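Posted 10 January 2023
By R. Yadav

Speaker notes: Moisture and movement in interior wood

Slide 1. Title. Give the scope: solid and veneered parts used indoors, heated buildings only. Exterior cladding is covered in the afternoon session.

Slide 2. Wood takes up and gives off water until it balances with the air. Below fiber saturation it changes size as it does so. Movement along the grain is small enough to ignore for most joinery. Tangential movement is usually the largest, radial somewhere between.

Slide 3. Cut and figure. A flat-sawn face shows arches and loops where the saw meets the growth rings at a low angle. A quarter-sawn face shows straighter lines. Ask the room which one they would pick for a wide panel, then move on. Do not get drawn into finishes here.

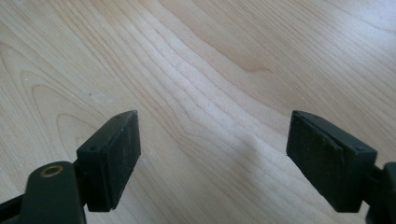
Cathedral figure on a pale wood surface, with straighter grain toward the upper right.

Slide 4. The Cadinby log. We recorded air humidity and board width in the workshop for 90 days, starting in November. Total readings: 1,323. Gaps in the record are two power cuts, both short. Point to the lag between the two curves — the boards follow the air, but slowly, and the thicker stock is slower still.

Slide 5. Jastside stairs. Treads were fitted at 12 percent moisture content and the heating was turned on the same week. By the second visit they were at 7 percent and gaps had opened at the housings. Pass the sample tread around.

Slide 6. Practice. Store stock in the room where it will be used. Measure with a meter set for the species. Leave panels free to move in their grooves and glue only at the center. Slotted holes for tabletop fixings.

Slide 7. Open points. We have no data yet on the Trorkberg kiln loads. If asked about engineered flooring, refer to the handout, page 7.

Questions. Repeat each one into the microphone before answering.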